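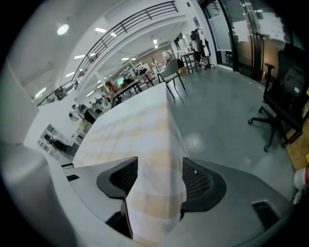 What do you do with all the small boxes when you move out of a shared workspace?
Keep the ones that fit something you still own, flatten the rest on the day you find them, and don't put an empty box inside another empty box and call it storage.

I learnt the last part the slow way. When I took a desk in Wuncombe I brought one bag and a lamp. By the time I gave notice in July I had two shelves of packaging, most of it white card, none of it labelled. I had kept it because it was good card and the lids fitted well.

The sorting took an evening. I started at six, when most people were packing up, and worked on the floor by my desk as the desk itself was full. Anything with a thing in it went to the left. Anything empty went to the right. Anything that rattled got opened, and that is where the time went. I found a set of allen keys I had replaced twice, a roll of stamps, and the receipt for a Vindament desk fan I gave away last summer.

Filippos Tzavaras has the desk opposite and was staying late anyway. He asked if he could have the flat pieces for making dividers in his drawers, so he got a stack of those. He measures his drawers first. I have never done that and mine look like it.

What I kept:

Boxes for anything I might send back or sell.
One deep box for cables, with each cable in its own paper band.
A shallow one for pens, tape and the good scissors.

Everything else went down to the recycling cage, which takes card only if it is flat and has no tape on it. Getting the tape off is dull. A butter knife from the kitchen does it better than a craft blade, and doesn't cut through to the other side.

For the actual move I used plain brown cartons from Beyene, the shop near the station. I filled them to 10 kg each and no more, weighed on the bathroom scales, and wrote the contents on the side as well as the top. Once they are stacked you can't read the top. I paid for a roll of 500 labels and used very few of them, so if anyone local wants labels, leave a comment.

The new place is on Betammont Road and has one cupboard with three shelves. The cables are on the bottom shelf and the middle one is still free. I am collecting the keys to the post room tomorrow morning, and after that I need to change my address with the bank.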